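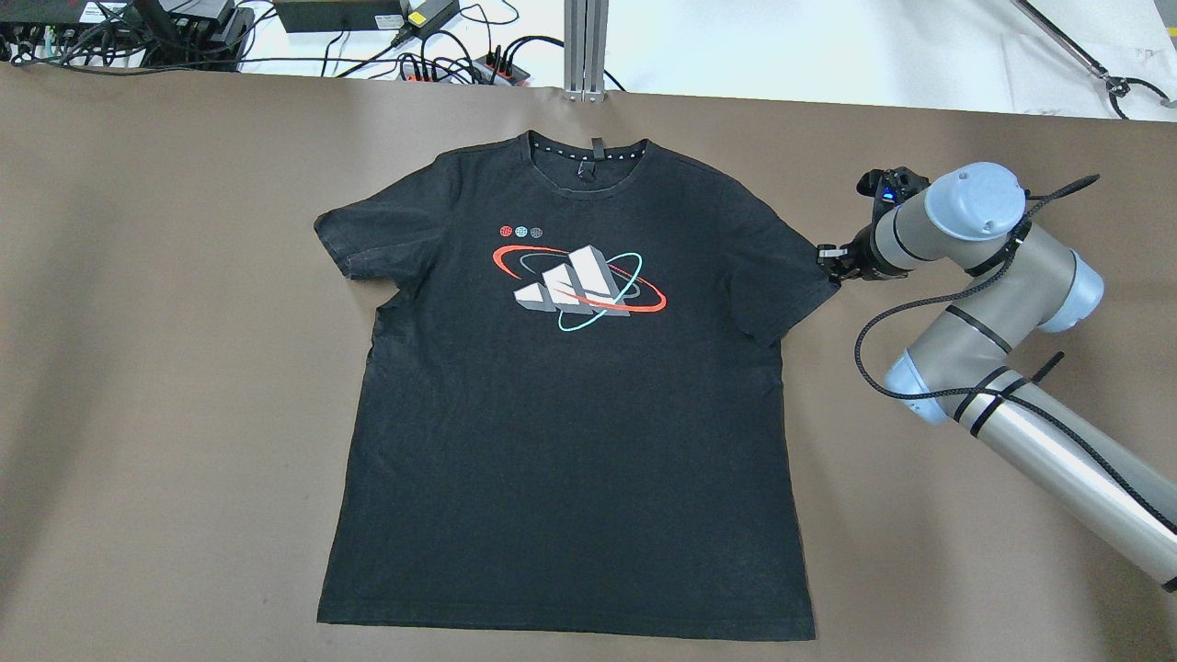

La pinza sujetando la manga derecha de la camiseta, extendida sobre papel marrón.

Llevo ya unas semanas con el kit de doblado de Skiron y me habéis escrito bastantes preguntando cómo se prepara para trabajar con camisetas, así que vamos a ello. Os cuento lo que hago yo, que en algún punto se aparta del manual (perdón, Skiron).

Primero, qué hace falta. El paquete básico trae la pinza, el cableado y una licencia de Testau, el programa con el que se graban los movimientos. El brazo va aparte. Yo pagué 679 euros por el kit y me pareció caro hasta que vi lo que pedían por montar algo parecido pieza a pieza.

Paso 1. Cubrid la mesa. Yo uso papel de embalar marrón, una hoja grande. Con una prenda negra el contraste es estupendo y Testau encuentra el contorno a la primera. Sobre mi mesa blanca también funcionaba, pero los reflejos de la lámpara me volvían loca.

Paso 2. Extended la camiseta boca arriba, con el cuello hacia el fondo y el bajo hacia vosotros. Pasad la mano por encima para quitar las arrugas gordas; las finas dan igual. Para empezar, coged una vieja de algodón, de manga corta. Si tiene un dibujo grande en el pecho, mejor todavía, porque así veis enseguida si la tela se ha torcido.

Paso 3. Fijad el cable al brazo con un par de bridas y dejad una vuelta holgada en la muñeca. ¡No lo tenséis! La primera vez lo puse tirante y al girar se soltó el conector.

Paso 4. Abrid Testau, cread una tarea nueva y poned la fuerza de cierre en 200. De fábrica viene en 100 y con eso la manga se escurre casi siempre. Si el tejido es muy fino, id bajando poco a poco.

Paso 5. Llevad la pinza a mano hasta la punta de la manga, cerradla y guardad la posición. Coged solo el borde – si pilláis demasiada tela, el pliegue sale con un bulto feísimo. Después levantad un poco, llevad la manga hacia el centro, soltad y guardad otra vez. Con la otra manga, lo mismo.

Paso 6. Repetid el ciclo entero a velocidad lenta, con el dedo cerca del botón de parada.

Si os sale el error 3147, es que la pinza ha cerrado sin notar tela. Shirley Lavoie, del soporte de Skiron, me recomendó bajar un pelín la altura de agarre y volver a guardar el punto, y desde entonces me aparece mucho menos.

¿Lo recomiendo? Para aprender y trastear en casa, sí, muchísimo. Para doblar la colada de verdad... paciencia, que a mano sigo yendo bastante más rápido. El manual en español flojea y Testau tarda una eternidad en arrancar, pero la pinza me tiene encantada. La semana que viene pruebo con toallas.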